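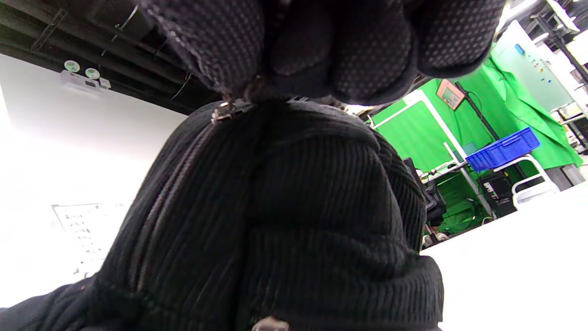 From: Esben Riis
To: Planlow walkers list
Date: Oct 4, 2021
Subject: Re: Re: Packing list for the long weekend, and is a second sweater silly?

Hi all, and hi Ea!

Ea Ingvarsson wrote:
> I'm coming on the October walk for the first time and I have two
> questions. The packing list says "a warm layer you can sit still in."
> Is that the same as the one I walk in? And what do people do about the
> small stuff? Last summer I carried everything in one big pack and had
> to empty it on the path each time I wanted a snack. Also, how hard is
> the climb on the second day? Kári said "fine," but Kári says that
> about everything.

So glad you're coming! The second day first, then, as that's the part I could talk about all night. The climb up to Erkadura is 925 meters if you start from the lower parking lot, and most of it comes before lunch. It is steep in the woods and then it opens up, and the last stretch is a wide grassy back with the whole valley behind you (turn around often, it's worth it every time). I've done it in rain, in fog, and once in sun so strong that Vangelis walked with a dish towel on his head, and I have loved it every single time. If you can manage stairs for a good while without hating your life, you'll be fine too. Kári is right on this one!

We take it slowly. There's a stop at the spring, another one at the broken wall, and a long one at the Kragh hut, where you can buy soup if the flag is up. Bring cash. They had a card reader last year but it needed a signal, and the signal is down by the parking lot.

On the sweater: no, not the same one. The one you walk in will be damp by the hut, even on a cold day, and then you sit down and the wind finds you. I walk in a thin wool shirt and keep something thick and dry at the top of the pack -- mine is an old zip-up thing that weighs far too much and I wouldn't trade it for anything. Put it on before you feel cold. Ribbed knits are nice for this, they stretch over whatever else you have on. Gloves too, please, even if the forecast is lovely. The chain section past the hut is short, but cold metal is cold metal, and a pair with some grip on the palm makes it a lot more fun. 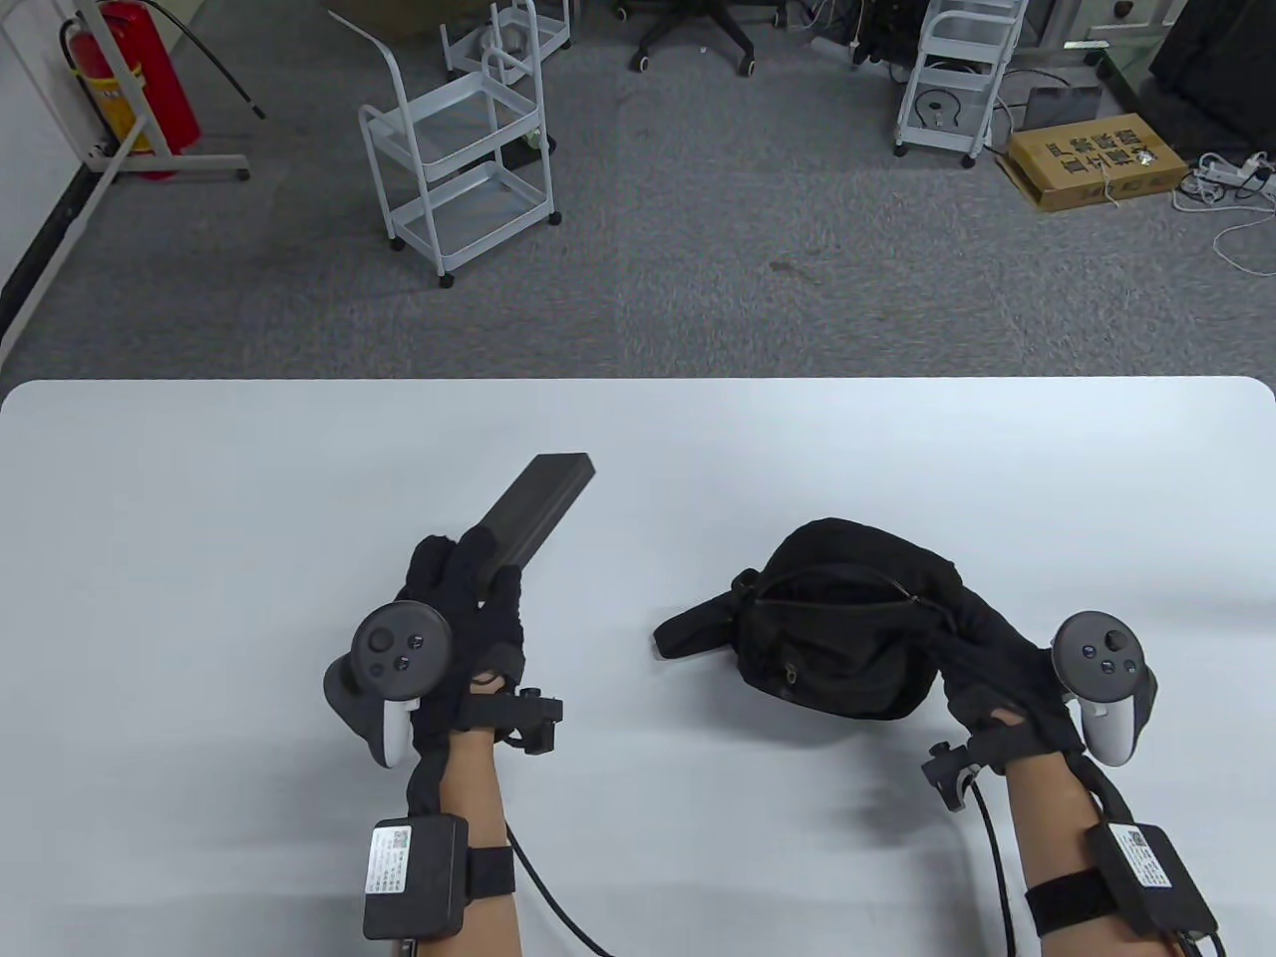 For the small stuff I am a complete convert to wearing a bag around my waist. I used to laugh at them, and now I can't imagine a walk without one! Black like that, with one big zipper along the top and a smaller pocket on the front, is all you need. Map, snacks and hat go in the big part, and the front pocket gets the car key and a blister kit. On the uphill I turn mine around to the back so it doesn't bump against my legs, and at the stops I swing it forward again and there's my chocolate. Leave the phone charger in the big pack, you won't want it until evening.

Water: two bottles each, and we refill at the spring. Poles if you like them. I don't on the way up, I very much do on the way down.

Beds at the Prulier house are 36 a night, sheets included, or 40 if you want one of the small rooms. Esben Þrastardóttir has the room list (the other Esben, yes, we know, please check which of us you're writing to), so tell her if you snore or if you can't do a top bunk. She also needs to know about food allergies before she shops.

One thing still open: does anybody have the newer map, the one with the rerouted path below the wall? Mine shows it going straight through what is now a very muddy sheep field, and I'd like to get us around that this time.

See you soon, I can't wait!

Esben R.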